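TEXTILES AND CARE 210
Unit 4 Handout: Fiber Content, Moisture, and the Reading of Garment Claims
Department of Textile Studies, Nekstead College
Instructor of record: Thierry Huet. Laboratory sections: Bushra Rajput.

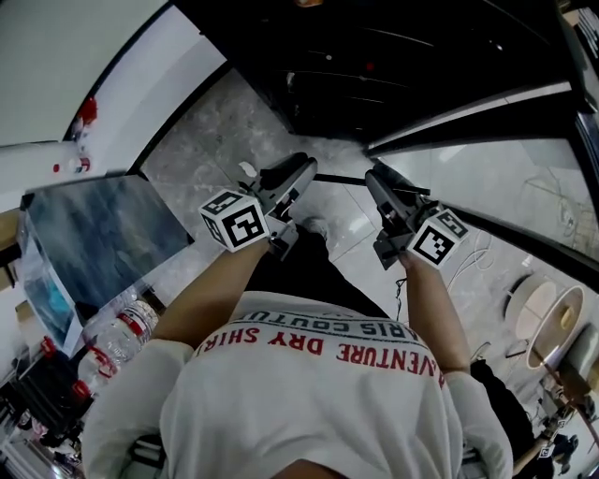
This unit continues from the discussion of yarn structure in Unit 3. Students are expected to have read the chapter on spun and filament yarns and to know the difference between a knit and a woven fabric. The handout covers the way water and water vapor pass through clothing, the words used to sell clothing on that basis, and the simple bench tests used in our laboratory. It replaces the version issued in June. Students who printed the earlier version should discard it; the section on drying tests has been rewritten.

4.1 Water in fiber and water between fibers

Two separate processes are often called "absorption" in everyday speech. In the first, water enters the fiber itself. Cotton, wool, linen and rayon all take up water in this way. The fiber swells, and the fabric may become heavier, stiffer or weaker depending on the fiber. Cotton becomes somewhat stronger when wet. Rayon becomes considerably weaker, and should be handled with care in the wash.

In the second process, water is held in the spaces between fibers and between yarns. Polyester takes almost no water into the fiber, yet a polyester towel can hold a good deal of water in its loops. A student who weighs a wet polyester sample and finds it heavy has not made an error.

The term used in this course for the first process is absorption. The movement of liquid along the surface of fibers and through the gaps between them is called wicking. Please keep the two terms apart in written work. Marks are lost on this point every year.

The amount of moisture a fiber takes up from ordinary room air is called its moisture regain, and is given as a percentage of the dry weight. Regain depends on the humidity of the room. For this reason the laboratory is kept at 65 percent relative humidity, and samples must rest in the conditioning cabinet overnight before they are weighed. Samples carried in a backpack and weighed on arrival will give results that cannot be compared with anyone else's.

4.2 How a fabric dries

A wet fabric dries when water leaves its surface as vapor. The rate depends on the temperature of the air, the humidity, the movement of air over the surface, the area that is exposed, and the amount of water present at the start. The last of these is the one most often forgotten. A thin shirt dries sooner than a thick one of the same fiber chiefly on account of the smaller amount of water it holds.

Wicking affects drying by spreading water over a larger area. A drop that stays in one place dries slowly. The same drop spread into a wide, thin patch dries faster. Manufacturers encourage spreading in several ways:

- by shaping the fiber with grooves or a flattened cross section
- by using finer filaments, which leave smaller channels between them
- by knitting a coarser inner face and a finer outer face
- by applying a finish that allows water to wet the fiber

The fourth method can wash out. A finish may last for many washes or for only a few, and the label will seldom say which. The first three are part of the fabric and remain for its useful life, although heavy use of fabric softener may coat the fibers and reduce the effect.

4.3 Comfort on the skin

The body gives off moisture at all times, most of it unnoticed. At rest, this moisture passes through clothing as vapor. During hard work or hot weather it appears as liquid sweat, and the fabric must then deal with both.

A loose garment allows air to move between the cloth and the skin. This movement may matter more to comfort than the fiber. Traditional dress in many hot regions is loose and covers much of the body, and it was developed long before any modern finish was available. A close-fitting garment depends much more on its fabric, and for that reason most research on wicking has been done with athletic wear in mind.

Clinging is a related matter. When a wet fabric lies flat against the skin, the wearer feels it as cold and sticky. A textured knit touches the skin at fewer points and is usually judged more comfortable, even when it holds the same amount of water as a smooth one. Wearer trials in the Roussel reading packet give useful examples of the questions put to subjects, and students should note how carefully the wording avoids leading the subject to an answer.

4.4 Words used in selling

Clothing is sold with many words that sound technical. Some refer to a test that has been carried out. Others do not refer to anything that can be measured. The following terms appear often enough that students should have a settled view of each.

Quick-dry. Suggests a short drying time. It has meaning only if the starting amount of water and the drying conditions are stated.

Dry. Used as part of a product name, often with a word suggesting sport or travel. Alone, it makes no claim that can be tested.

Breathable. Should refer to the passage of water vapor. It is sometimes used for the passage of air, a different property measured on different equipment.

Moisture management. A broad term covering wetting, spreading and transfer from one face to the other. Test reports that use it should give separate figures for each.

Water repellent. Means that the surface resists wetting. It does not mean waterproof, and the effect usually declines with laundering.

Place names and the names of professions are common in garment branding. They should be treated as decoration. The country of origin and the fiber content are found on the sewn-in label, and that label is the only part of the garment on which a student should rely for these facts.

4.5 Prints and their effect

Large printed lettering changes the behavior of the fabric beneath it. A plastisol print forms a film on the surface. Water vapor passes through the film poorly, and liquid cannot spread across it. Water-based inks sink into the yarn and have less effect, though they may stiffen the cloth. Transfer prints vary a great deal with the adhesive.

When cutting test pieces from a finished garment, avoid printed areas, seams, and any part closer than 25 millimeters to a hem. If a garment is printed so heavily that clear fabric cannot be found, record this on the sheet and choose another garment. Do not combine printed and unprinted pieces in one set.

4.6 Laboratory exercise: vertical wicking and drying

Each pair of students will receive a numbered packet of knit fabrics from the Unda teaching collection. The packets include cotton, polyester, a blend, and one fabric that has not been identified. Packets must be returned complete.

Part A. Vertical wicking
1. Cut strips along the lengthwise direction of the knit. Mark the direction with a pencil arrow before cutting.
2. Hang each strip from the stand so that its lower end enters the colored water.
3. Start the timer when the strip touches the water.
4. Read the height of the water at intervals of 5 minutes until it no longer rises.
5. Repeat with strips cut in the crosswise direction.

Part B. Drying
1. Weigh each conditioned sample and record the weight.
2. Apply the same measured volume of water to the center of each sample.
3. Weigh again at once, then hang the sample in still air.
4. Weigh at regular intervals until the weight returns to the conditioned value.
5. Plot the weight of water remaining against time. Use one sheet for all samples.

The fans must be off and the door closed during Part B. Pairs who finish early should not open the cabinet, as it disturbs the readings of the others.

4.7 Written work

Submit a report of no more than five pages, including graphs. The report should state the conditions in the room, present the results of both parts, and give a reasoned opinion on the fiber content of the unidentified fabric. A correct guess without reasoning will receive little credit. A wrong answer supported by careful argument may receive a good mark.

In addition, select one garment from your own closet that carries a performance claim. Copy the claim exactly as written. State what test, if any, would support it, and what information a buyer would need in order to compare it with another garment. One page is sufficient. Garments need not be brought to class.

Reports are due at the department office by Jul 10, 2026. Late reports are accepted only by prior arrangement with Dr. Huet.

4.8 Reading

Required: course reader, pages 187 to the end of the chapter; Roussel packet, wearer trials section.
Recommended: the Pullach lecture on fiber shape, available as a transcript at the library desk. The transcript may not be taken out of the building.

Questions about the laboratory should be addressed to Ms. Rajput during her posted hours. Questions about marks should be put in writing.

Unit 5 will take up laundering and the loss of finishes. Please keep your Part B graphs, as they will be used again.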